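Wurnetti kitchen trolley, a year and a bit in

I bought this trolley after what my family would describe as too much thinking. Our kitchen is a galley with one decent stretch of bench, and that stretch gets eaten by the toaster, the kettle, the bread bin and whatever came home in the school bags. There's no room for an island. A trolley was as close as I was going to get, and I'd been eyeing off the Wurnetti since before we painted.

I paid $300 for it at Lidthorpe, down from a price I've decided not to remember. The store's page had 2,796 reviews on it when I ordered and I reckon I read a good slab of them, mostly on the train. Nearly all of them had been written within a week of delivery and said things like "looks great, can't wait to use it!" That's lovely, but I wanted to know what happens to the castors after a winter of being dragged across grout. So this is that review, for the next person on the train.

What you get

It's a solid rubberwood top on a powder-coated steel frame, with a drawer, two slatted shelves underneath and a towel rail on one end. The box weighs 26 kilos, and the courier left it flat on the front path in the drizzle, half under the hedge. I walked it inside corner by corner, which did the cardboard no favours, but everything in there was fine. Good packing, to be fair to them. Lots of moulded paper pulp and only one bit of polystyrene.

You can get it in white, a greeny grey they call "lichen", or black. We went for the lichen and I love it. It's much greener in the flesh than on the website, so if you're trying to match a particular grey, go and see one in the shop first.

Putting it together

The instructions are the picture-only sort and they're pretty good until step nine, where the drawing shows the drawer runners from underneath without telling you it's from underneath. I put both on upside down. Then I took them off and put them on upside down again, on the other sides this time, and went and made a cup of tea.

Allow an evening. The supplied Allen key is soft and the end had started rounding off before I'd finished the second leg, so use your own if you've got a set in the shed. Leave every bolt a bit loose until the top is on, then go round and nip them all up with the trolley standing on the flattest bit of floor you own. I did mine on the deck, which slopes (it's meant to, for the rain) and ended up with a slight rock that I had to undo later on the kitchen floor. Worth doing properly. A trolley that rocks when you're chopping pumpkin is no fun at all.

The top

The rubberwood comes with a thin oil on it from the factory, and the leaflet says to oil it again before use. I gave it two coats of Harasym board oil, let it sit overnight, and buffed it with an old T-shirt. It came up a gorgeous honey colour and the whole kitchen smelled faintly of orange for days.

I've kept that up every couple of months, and when I don't, it shows. The grain goes furry near the edge where the wet colander tends to get parked, and there's a ring from a pot of dhal that I've sanded back twice and can still find if the light's low. Beetroot did less damage than I'd feared. Turmeric did more. If you want a surface you can ignore, get the stainless version, which is a bit dearer and sounds like a drum when you put a pan down on it. I tried it in the shop and decided I'd take the stains.

As a chopping surface it's a good height for me, and I'm on the short side. My tall sister hunches over it and complains. There's no adjustment in the legs apart from the castors, so if you're tall, have a practice chop at a table the same height before you commit. You'll look like a dill but you'll know.

The castors

These were the thing I most wanted to read about, so here's a bit of detail. There are four of them, all swivelling, and the front pair lock. They're a hard nylon and on our old tiles they were loud enough to wake the dog. By the first July one had picked up so much hair and string that it stopped swivelling and started skating, and it left a grey scuff on the floor that came off with bicarb and some swearing.

I've since swapped all four for a set of Zoltholm rubber ones with the same stem size. They just push in. It's a completely different trolley now - it glides, it's quiet, it holds its spot when I lean on it. I do think that at this price the better castors should come in the box. I wrote to Wurnetti and said so, politely, and got a polite reply that didn't say much.

If your floor is lino or timber you might never notice any of this.

The shelves, and what goes on them

Each shelf is made of steel slats with gaps wide enough for a jar lid to slip through on its side, a teaspoon, or any Lego piece ever made. For big things they're terrific. The stand mixer lives on the bottom one, along with the slow cooker and the big stockpot, and there's no sag in the middle that I can see. Small things are hopeless. Onions are fine, garlic is borderline, and a bag of rice slumps and pokes through in little bulges.

The fix is trays. I went through a stage of buying baskets, and the baskets looked very nice and collected onion skin in the weave, and I never knew what was at the bottom of any of them. A flat plastic tray with a bit of a lip is miles better. You can lift the whole lot out, see everything at once and give the tray a wipe. I look for them in op shops and the homewares end of the hardware store, and I've given up on matching colours. The red-orange one ends up with all sorts on it, kids' bits and pieces as often as groceries, and I don't mind. It's bright enough that people put it back where it belongs.

Measure the inside of the shelf before you go tray shopping, between the legs, and take a bit off for your knuckles. I measured the outside the first time like a goose.
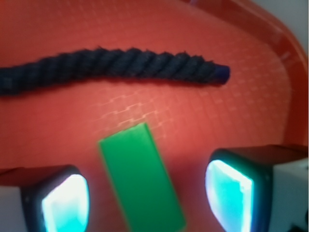

The drawer

Best part of the whole thing, for me. It's deeper than it looks in the photos and it opens from both sides, so whoever's at the stove can get to the tongs without reaching around whoever's at the sink. The runners aren't soft close and the drawer will sail right through and out the other side if you shove it with your hip, which I do, and the rolling pin ends up at the far end every time. I put a strip of that rubbery shelf liner down and it's much better behaved.

One grumble. The knob is held on by a single short screw and works loose every few weeks. A dab of clear nail polish on the thread has held it since Easter.

Moving it about

I thought I'd be wheeling it all over the house, serving drinks off it and so on. In real life it goes from beside the fridge to the middle of the kitchen and back again, and out to the deck when we've got people over. The lip on our back door is just high enough to stop the wheels dead (it was a near thing with a pavlova), so now I lift the front end over first and unload anything tall.

When it does go outside, I carry the trays separately. They come off the shelf, sit on the bench near the sink for a minute while I get the trolley over the step, and then go back on. The textured ones are the pick of the bunch for this. Glasses skate on a smooth tray and they do it a lot less on one with a pattern pressed into the base. Mine has a fine diamond pattern and it's a bit of a pain to scrub if jam gets into it, but an old toothbrush and hot water sorts that out. I'd also say go for rounded corners if you have the choice, after what a square one did to my shin. 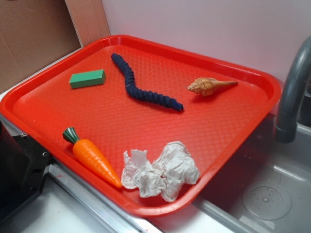

Benchtop parking: the red-orange tray with its far corner out over the sink.

Things I'd change

The towel rail is too close to the frame. A thin tea towel fits, a proper thick one bunches up and never dries. I've ended up hanging S-hooks off it for the colander and the measuring cups and keeping the towels on the oven door where they always were.

I'd like a lip or a rail at the back edge of the top as well. Things roll. Limes are the worst offenders, and they always go under the fridge.

And I wish they sold the shelves separately in a solid version. The slats look smart, but I've covered most of them with trays anyway, so I paid for a look I can't see.

Would I buy it again?

Yes, I would, but I'd wait for a sale and I'd order the rubber castors on the same day. Mine's been oiled, scuffed, rained on once and sat on by at least one child, and the frame is still as tight as the night I finally got it square. The top has marks and I've stopped fretting over them. If you've got a small kitchen and one good bit of bench that's always full, it makes a real difference to how dinner goes, even if you never wheel it further than the fridge.

Four stars. It loses one for the castors, and I'd have taken off another half for the knob if the site let you do halves.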